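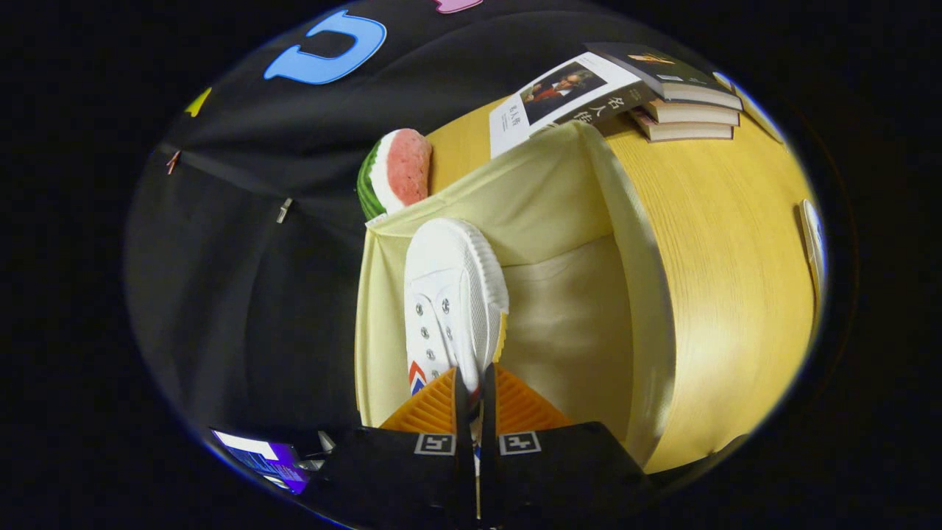
White canvas shoe, silver eyelets.

Plerness School – Parents' FAQ

Updated October. Most of what gets asked at the front desk. If its not on here, email the office, subject line "FAQ".

When does the school day start?
Doors 8.35, register 8.45. After 9 come round to the main office and sign in. Both siblings, seperately please.

Which houses are there and can we pick?
Three: Brorent, Esero, Henao. No picking. Brothers and sisters go in the same house unless you write to us before they start.

What is Recital Week?
Every class learns a poem or a short speech by heart and performs it in the hall. Years 1 and 2 do theirs as a group. Year 3 up can go solo or in pairs. Parents welcome, doors 1.45pm, hall holds 200 so two tickets per family to begin with. Spares go on the office counter the day before.

My child hates speaking in front of people.
Tell the class teacher early. They can read from a card, or do it to a small group in the library. Has been fine every year.

Do you teach Latin?
Yes, from Year 4. Two short lessons a week, no homework till Year 5. No previous Latin needed, from them or from you.

How big are classes in the Latin groups?
No more than 14.

Clubs?
Chess, choir, recorders, country dancing. All finish 4.15. Forms go home in book bags – return by the end of the second week or the place goes to the waiting list. Country dancing is full at the moment, sorry.

Lunches – hot or packed?
Either. Change over at half term only, the kitchen orders ahead. No nuts.

Shoes for PE?
Any plain trainers or plimsolls, named inside. Velcro or laces, but if laces they need to be able to tie them.

Lost property?
Blue crate by the hall doors. Cleared at the end of every half term, unnamed things go to the second-hand uniform rail.

Who do I talk to about admissions?
Orsolya Magyar, admissions, mornings only. Tours are in small groups and last an hour, book through the office. Younger children can come along too.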